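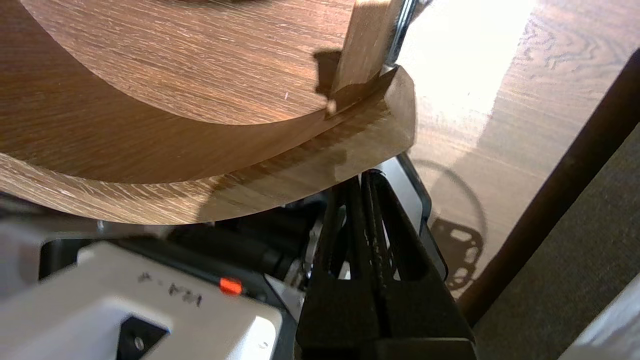 The curved edge, with the sun on it.

I've been furnishing the spare room since June, a bit at a time. Most of what's in there now is wood with a brown grain, and I like how it looks in the afternoon. The other thing I like is that it all came in under my budget. The nightstand is a Rustus and cost 167 dollars, delivered.

I had meant to write about the bed first, but the small stuff took more time. Screws to tighten, a lamp to pick, a rug I sent back to Surkura. I also wanted one of those round white things for the ceiling sorted out before anyone sleeps in there.
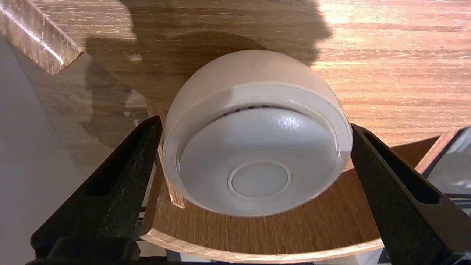 White disc, little dark slots along the top of the face.

I still need to get the tall ladder out for that. The ceiling is 12 feet at the high end and my stepladder won't do it.

Back to the nightstand. The top is round with a raised rim, so a pen won't roll off, and the drawer runs on metal slides. The legs are dark metal. I plan to keep the drawer for guests — a phone charger, a notepad, earplugs. The spare blankets can go under the bed. 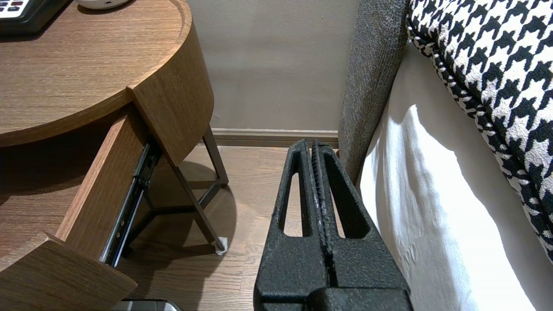

Yurchenko wrote in the comments that a drop of dry lubricant on the slides once a year is plenty, and that oil only collects dust. I'll pick some up with the ladder hooks.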